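Otgate Toy Library: progress report to the Lunder Fund, January

Dear Marta, a very happy new year to you and everyone at Lunder, and thank you again for being so patient with us over the autumn. The sorting is well under way, with open plastic storage bins set side by side in a row.
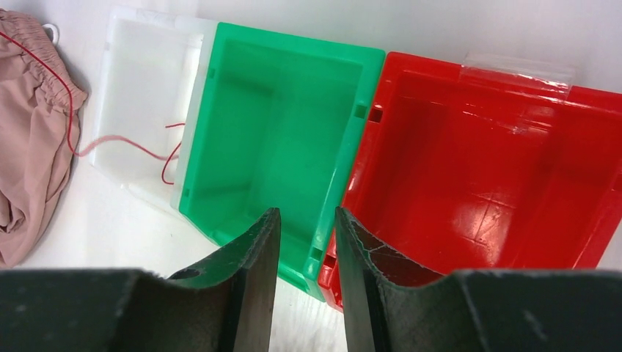

Lending

We made 1512 loans this year against 1269 last year, which pleased us all no end (jigsaws are still the favourite, and the train sets barely touch the shelf). Svitlana Dmytriv has signed up 137 new families, many of them from the Antoniuk estate, where we had hardly any members before.

Money

Of your grant, £3000 went on new stock and repairs. Petro Tkachenko found us a very good price on puzzles, so there is a little left over, and we would love to put it towards toys for under-twos if you are happy with that.

Still to do

The Saturday rota is thin and the catalogue is behind. Eusebio Paucar hopes to have it finished by Easter.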